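**Moved from "General" to "Social research and media"**

## How do I cite and date posts from a protest page that has since been renamed?

**posted by tram_stop_11**

I'm writing my senior paper on a rent strike and the page the tenants used to organize it. The page started under one name, changed its name twice while the strike was going on, and is now a general neighborhood page where people sell strollers and ask about parking. The old posts are still there, but every one of them now shows the new name at the top. So if I quote a post calling the first march, it looks like it was written by a page that didn't exist yet.

I have 198 posts saved as plain text, plus my own notes from when I was reading along. My notes have the old names in them. The saved text doesn't, as I saved it after the last change.

My adviser wants every quotation to be traceable. She also wants me to say something about whether the people posting were really "the youth," as the local paper kept putting it, or whether that was a label from outside. I can't tell anyone's age from a post. Several of the people I talked to were in their fifties and called themselves part of the youth movement anyway.

What name do I use in the citation, and how do I handle the age thing without making claims I can't support?

---

**Nayeli Arellano**

Use the name the page had when the post went up, and put the current name in brackets after it the first time. After that, use the old name by itself. If a post falls in the gap between two names and your notes don't settle it, say "name at time of posting not known" and leave it. Readers can live with that.

Put a short table in an appendix with three columns: the name, the first post you can tie to it, and the last. Mark which rows rest on your notes and which rest on something public. I did this for a chapter on the Bañuelos Street tenants, and the table ended up answering most of the questions my readers had.

For traceability, give each saved post a number and keep the numbers fixed. Don't renumber when you throw one out. Cite it as "Post 11," with the date it went up, and keep the full list in a file your adviser can open. I keep mine in Cellositz, but a spreadsheet does the same job. Write the date you saved each post in its own column, separate from the date it was posted. People mix those two up all the time.
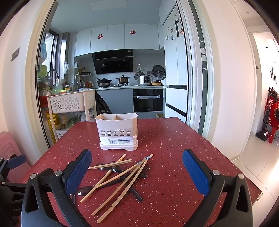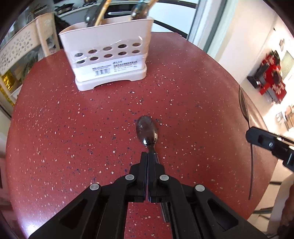 Can I quote a post if the person who wrote it has since deleted their account?

Quote it only if you have a saved copy and your school's ethics office allows it, and in most cases you should drop the name and change to a paraphrase. A deleted account is often a sign that the person doesn't want to be found through those words. A direct quotation can be searched, even without a name on it, and reposts tend to stay up for years.

On age, I'd split it in two. There's "youth" as a count of birthdays, which you don't have, and there's "youth" as a word people used for themselves and for each other. You have plenty of the second kind. Write about who used the word, when they started, and who they used it against. If people in their fifties claimed it, that belongs in the main text and shouldn't be tucked in a footnote. The old writing on generations is useful here – the argument there is that people belong to a generation through what they live through together, and that being born in the same years doesn't do it alone.

I would be careful with the newspaper. Check whether the paper used "youth" before the page did. If the page picked it up from the paper, that changes your story quite a bit.

---

**gravel_and_salt**

Agree with most of the above. One thing to add: look for flyers. Groups like this nearly always printed something, and a flyer has the page name on it as it was that week. Ours had a print run of 1,000, and there were still copies in a box at the laundromat the next December. A flyer with the name on it is better evidence than your notes, and you can put it in the appendix.

Also ask the people you interviewed if they have old emails. Notification emails keep the page name from the day they were sent. I dated 10 posts that way in one afternoon.

I don't think you need to spend many words on Mannheim and the rest for a senior paper. One paragraph is fine. Your adviser may feel differently.

---

**Usport_reader**

just screenshot everything. there are programs for it, I use Zonix. not sure about the citing part, we had to use footnotes at my school and they took points off if the date was in the wrong place

---

**tram_stop_11**

Thank you all. Two of my interviewees do have the notification emails, and one is forwarding hers on Monday. I've started the table and so far the second name has the weakest dates – only my notes for both ends of it. I'll try the laundromat.

Nayeli, I checked the paper's archive. Its first use of "youth" comes four days after the page's first use, so at least in print the page had it first. I don't know about the radio station and I'm going to say so in the paper.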